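About Deschamps

Deschamps records examples of everyday hand work for companies and labs that train robots. A customer tells us what they want a robot to be able to do, such as put rolls in a basket or fold a dish towel, and our operators do the task many times over with a robot arm while everything the arm sees and does is saved. The customer gets the recordings, checked and labeled, and uses them to train their own system.

We don't build robots and we don't train models. We tried the second for part of a year and went back to what we were good at.

How we started

The company was set up by Ginette Sabatier and Clifford Fortin. Ginette had run a packing line in Wotness and Clifford repaired test equipment for a living. Their first job was for a bakery supplier that wanted an arm to load bread into trays for store display. The supplier had software people but no recordings, and had been quoted a price it couldn't pay. Ginette and Clifford rented the back half of a print shop, bought one used arm, and delivered 432 recordings in about ten weeks. A fair number of those had to be done again when the customer pointed out that every single one began with the tray in the same place.

That first mistake still shapes how we plan a job. Position, direction, lighting and the order of steps are all changed on a written schedule, and the operator does not get to pick.

We moved to the Nirbridge building two years later. It has the loading door we wanted and a floor that doesn't shake when trucks go by.

What we do now

We have 10 stations. Each has a table, an arm, a wrist camera and a screen where the operator reads the next setup. Stations are kept as alike as we can manage, and when a customer needs a different table height or a different background we change the whole row.

Most of our work is with household and food service objects: baskets, bowls, bottles, cloths, boxes with lids. Woven things are a specialty of ours by accident. After the bakery job people kept sending them to us. They are harder than they look. Fingers catch in the weave, the rims are uneven, and two baskets from the same carton can be different enough to matter.

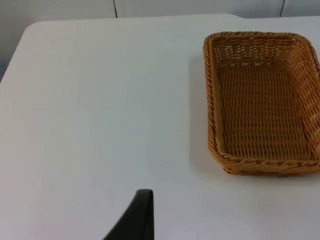 A recording begins when the operator presses the pedal and ends when the pedal is pressed again. In between the operator steers the arm by hand controller. Afterward he or she marks the attempt as good, failed or spoiled. Failed means the task was tried properly and didn't come off. Spoiled means something went wrong that had nothing to do with the task, for instance a cable snagged or the wrong object was set out. We keep failed attempts and deliver them in a separate folder if the customer wants them. Spoiled ones are deleted at the end of the month.

Every attempt is then watched by a second person, at normal speed, all the way through. Our reviewers work in the morning on what was recorded the afternoon before. They write a one-sentence label, check the start and end points, and send back anything they don't agree with. Monique Delorme heads the review room and has the final word on what leaves the building. Last year her group went through the Plurnport set, 2482 attempts at clearing and setting a small table, and turned down enough of them that we ran two extra weeks at our own cost.

The people

There are 51 of us, counting part-time staff. Operators come from all sorts of jobs, among them sewing, dental assisting, warehouse work and school kitchens. No background in robotics is needed. New operators train for three weeks and their recordings from that time are not sold.

Shifts at the stations are four hours. Nobody does a double. Steering an arm is tiring in the shoulders and eyes, and the quality drops well before the person notices it. Operators are paid by the hour and never by the number of attempts.

Ginette Sabatier runs the company. Clifford Fortin looks after the stations and the workshop. Valentin Chevalier plans the jobs, which means he writes the setup schedules and talks with customers about what they are going to get. Heather Munro handles hiring and training, and she is the person to write to if you want to visit.

What we ask of customers

Send us the real objects if you have them, at least three of each. Tell us what counts as finished. "Put the basket away" is not enough; we need to know where, which way it faces, and whether it matters if it tips. We will do a short trial run and send it to you before we quote the full job. Please have the person who will use the recordings look at it, and try loading the files into your own software at that stage.

We do not record in private homes, and we do not keep copies of a customer's set for resale. Files are held for 90 days after delivery in case something was lost on the way, then removed.

Visiting

Tours are given in the afternoon when the stations are running. Groups of up to six are fine. Some rows may be curtained off if the customer has asked for that. Closed-toe shoes, please, and leave large bags at the front desk. We close for one week in October for maintenance and don't take visitors then.

Parking is on the loading door side. The front entrance is around the corner, up the ramp.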